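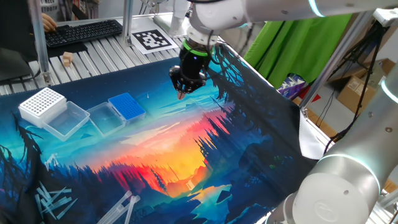
Why are there no birthdays in a set about celebrity gossip, asks a user of version 1, when half of all corrections in those columns must be wrong ages? Fair point. Ages are in now, see age_fix under Columns. The rest of that message was about the date format and that's fixed too.

Bitar Corrections Set, version 2
Last touched 12/6/18

What it is

Corrections and take-backs printed by entertainment columns. Wrong name, wrong age, wrong husband, wrong town, "was not at the party". One row per correction. 3,784 rows. Text of the correction, plus the text of the item it corrects if we could find it.

Columns come from the Talberg papers (mostly the weekend ones) and from the old Nenley newsletter, print and web. English only.

Not a set of rumors. If a story was wrong and never got corrected it isn't in here, no matter how wrong it was. Please stop sending those.

Files

corrections.csv – the main table
originals.csv – the items being corrected, joined on item_id
splits.txt – train and test, by column and not by row (see Splits)
labels_second.csv – second reader's labels
changes.txt – what moved since version 1

Everything is UTF-8. Version 1 was not, sorry. If curly quotes look like garbage you have the old one.

Columns in corrections.csv

item_id – joins to originals.csv. Blank if no original found
source – talberg or nenley
printed – year and month only
days_late – days between the item and the correction. Blank for all the Nenley print issues, they carried no day
text – the correction as printed, typos included, dont fix them
kind – name, age, place, relation, event, quote, other
age_fix – the number they changed it to, if kind is age
tone – plain, sorry, joking
requested – yes if the text says somebody asked for the correction, otherwise no. "No" means it doesn't say. It does not mean nobody asked

How it was made

Scanned pages went through Kunum for the text. Web pages were saved by hand. Then one reader marked where each correction starts and stops and gave it a kind and a tone. A second reader did 397 of them without seeing the first labels. Kind held up fine. Tone is shakier, mainly joking vs sorry – a lot of columnists apologize with a joke and the two readers split on those every time. Where they split, corrections.csv has the first reader's pick and labels_second.csv has the other one.

Last pull was in November. Nothing after that.

What got dropped

Nearly 494 rows from version 1 are gone. Mostly repeats, same correction run in several Talberg papers with a different headline. Some were not corrections at all, just a columnist arguing with a reader. A few were about people who were kids when the item ran and not famous for anything themselves (somebody's cousin, somebody's classmate). Those came out completely, originals too. Not coming back.

Names

Public figures are left as printed. Everybody else is swapped for a tag like PERSON_A, same tag in the correction and the original. Done by hand so there will be misses. Mistaken identity items are the hard ones, where a regular person got taken for a singer or an actor: the singer keeps the name, the regular person gets the tag. If you find a real private name send the item_id, don't paste the name in the message.

Splits

By column. Version 1 was random by row and the same columnist's favorite phrases ended up on both sides, so scores looked way too good. Don't compare version 1 numbers to version 2 numbers. Really dont.

Known problems

Kunum reads 1 as l in the older Nenley scans. Checked in age_fix, not checked in text.

days_late has a few negatives. The online correction ran before the print item did. They're right, leave them.

"other" is too big a bucket. Has wrong photo captions, wrong song titles, wrong dog breeds. Wanted to split it up, ran out of time.

Talberg papers corrected a lot more than Nenley did. Could be more mistakes, could be more honest, the set can't tell you which. Please don't write a paper that says it can.

Good for

Finding corrections in running text. Matching a correction to its item. Looking at how columns say sorry.

Bad for

Checking if a story is true. Guessing who is old enough for anything. Anything about a living person you plan to publish.

Use

Free for research and teaching. Say "Bitar Corrections Set, version 2" when you use it. The text still belongs to the papers, so no reprinting whole items. Short bits are ok.

To do

split up "other"
rest of the second reader pass
redo the worst Nenley scans
put the join example back in, it fell out when this file was moved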